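Household and Workshop Tips for Stations That Gather Examples
Utelov Learning Workshop – Guidance for Stations and Home Sites

This page collects practical advice for people who set up, stock and clean the tables on which we gather examples for our learning system. It replaces the separate sheets on tape, baskets and storage that were issued with the Greltard series. Operators should read it together with the safety rules for their own station, which take precedence wherever the two differ.

Most of what follows is ordinary housekeeping applied to an unusual kind of work. A person guides the arms through a task, such as putting an item into a basket, and the station keeps a record of the movement and of the camera views. The system learns from many such records. A table that changes without notice, or a basket that slides every time it is touched, will leave its mark on all of them.

Covering the tabletop

Choose a covering with a dull finish. Shiny surfaces throw back light from windows and lamps, and the glare moves during the day. Brown kraft paper, matte board and plain cotton cloth have all been used at our sites. Cloth should be pulled tight and fastened on the underside of the table, as a gripper closing near a fold will pick up the fold along with the item.

Small creases and seams are acceptable. Replace the covering when an edge lifts, when a tear is long enough to catch a finger, or when spilled liquid has raised the surface. Do not replace it in the middle of a series. If a change cannot wait, close the series, note the reason in the log, and open a new one with a fresh number.

To clean a paper or board covering, use a dry microfiber cloth or a soft brush. Damp cloths leave rings. Grease from hands may be lifted with a little cornstarch, left for an hour and brushed off.

Laying out a grid with tape

Painter's tape is preferred to masking tape for grids. It comes away cleanly after several weeks, and its color stands out well on brown or gray. Mark the lines first in light pencil, using a carpenter's square against the front edge of the table. Lay the long lines before the short ones and press each strip with the side of the thumb or with an old plastic card.

Tear the tape by hand only where a ragged end does no harm. For a neat end, hold a metal ruler across the strip and pull upward against it. When a strip goes down crooked, lift it slowly at a low angle within the first few minutes and lay it again.

The grid exists for the convenience of the person who places the items. It helps that person spread the starting positions over the whole table, including the corners, which are too often neglected. The lines do not have to be perfect, and a small gap in a strip need not be patched. They do have to stay as they are until the series closes. Torn scraps should be collected between runs, and a pair of blunt tweezers kept in the station drawer is the best tool for this.

Write nothing on the tape. Several sites numbered their cells with a marker in the early Greltard work, and those numbers had to be masked out of every record afterward.

Baskets and bins

Each station needs at least two containers that differ in color and in material. A slotted plastic basket and a woven one make a good pair. The plastic type is light and tends to creep across the table when an item strikes its side. A strip of rubber shelf liner under the base will hold it. Woven baskets grip the table better but shed small fibers, which should be trimmed with nail scissors when the basket is new.

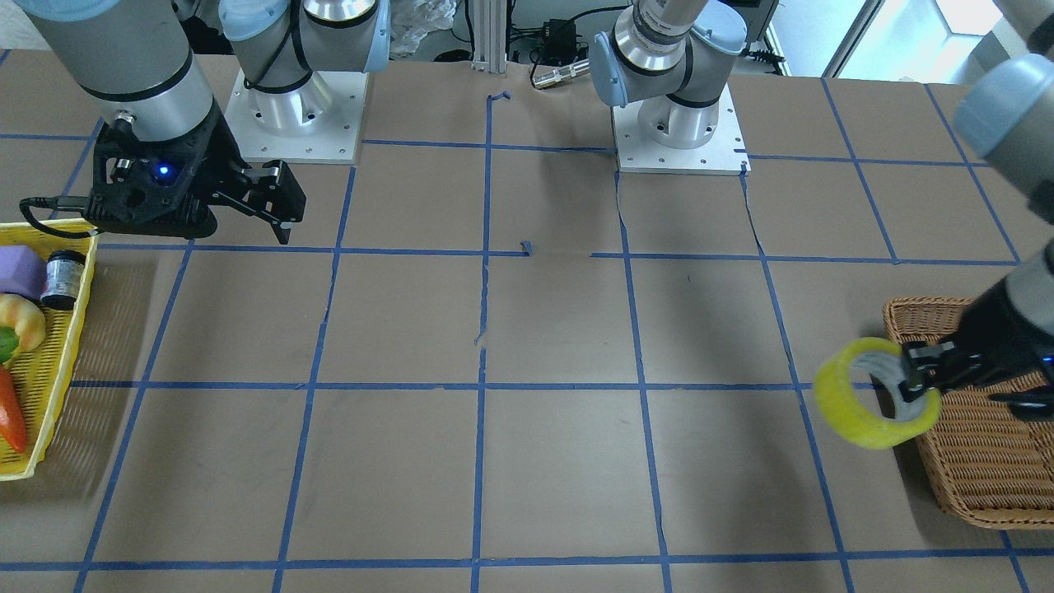 Containers should be placed where both the arm and the operator's view can reach the opening. Before a series begins, lower the open gripper into each container by hand control and confirm that it clears the rim on all sides. A clearance of 35 millimeters is sufficient for most household items. Where the rim is too narrow, change the container. Do not ask operators to work around it, for they will develop a cautious approach that the system will then copy.

Empty the containers fully before resetting. An item left at the bottom alters the way the next one lands. At sites where two people share a shift, one person should be responsible for emptying and the other for setting out, and the roles should be exchanged at the midday break.

Choosing and caring for items

Useful items are found in any kitchen drawer or toy box: play food, wooden blocks, small cans, sponges, measuring spoons, rolls of tape. A mix of hard and soft, smooth and rough, is more valuable than a large number of similar things. The current Lins list contains 561 approved items. Stations may propose additions on the standard form.

Rolls of tape deserve a separate note. They are excellent practice items, as they may be held by the outer edge or through the center, and both holds should appear among the examples. Fold the free end under by half an inch so that it cannot stick to the gripper. A roll that has begun to weep adhesive at the sides should be dusted with talc, or retired to the workshop.

Play food made of hard plastic may be washed in warm water with a drop of dish soap and dried overnight on a rack. Soft foam pieces must not be soaked; wipe them and leave them to air. Cans should be empty or sealed, free of dents with sharp corners, and checked weekly for rust on the lower seam. Real fruit and vegetables are not used except in the kitchen series, where they are discarded at the end of each day.

Store items in shallow trays. Deep boxes invite people to take whatever lies on top, and the same ten things then appear in every session. Turning the trays end for end each Sunday, when the stations are restocked, has proved a simple remedy.

Grippers, cables and the space behind the table

Wipe the gripper fingers at the start of each shift with a lint-free cloth and a little rubbing alcohol, with the arm powered down and the station marked as out of use. Residue from tape and stickers builds up without being noticed and causes items to hang for a moment after release. Operators then learn to shake the gripper, and the shaking enters the record.

Cables that move with an arm need a loop of slack. Test the slack by taking the arm slowly to its farthest reach in each direction. Hook-and-loop straps are better than zip ties, which are difficult to adjust and leave sharp ends. Loose connectors should be capped or put away in a drawer.

The area beyond the table is the part of a station most easily forgotten – and it appears in a great many camera views. It need not be bare. Keep packing material and spare bags in a lidded bin where space allows, and leave the larger equipment in one position throughout a series.

Light

Daylight is welcome. Examples gathered at different hours help the system cope with different homes, and stations with windows should not cover them as a matter of routine. Direct sun on the tabletop is another matter. A sheer white curtain or a sheet of baking parchment taped to the glass will soften it at very little cost. Note in the log whether the curtain was open or drawn.

Replace failing bulbs in pairs, with the same color rating. A flickering bulb is reason enough to stop a session.

Running and recording a session

Plan each session in blocks of 100 runs, with a short rest after every block. Vary the starting cell, the item and its orientation, and vary which arm performs the task where the station has two. Placing an item always upright is a common fault. Let it lie on its side, lean against its neighbor or sit across a tape line, as it would on a kitchen counter.

Failed attempts should be kept and marked. A dropped item followed by a calm recovery is a useful example. A dropped item followed by a hand reaching onto the table is not, and such a run should be ended and marked as interrupted. No one is to reach over the table while the arms are powered.

The first Trargate series closed with 3346 accepted runs. Review showed that most of the rejected ones had been lost to small household causes: a curled edge of tape, a basket that had drifted, a tray put back in the wrong order. For this reason the opening check now covers the covering, the tape, the containers, the items, the gripper fingers and the curtain, in that order. It is to be signed before the first run and again after any break longer than an hour.

Supplies

Painter's tape, shelf liner, microfiber cloths and hook-and-loop straps are sent out with the monthly parcel. Stations that run short may buy locally and claim the cost, provided that the tape matches the color already on the table. Talc, cornstarch and dish soap are to be bought by the station and kept away from the electronics shelf.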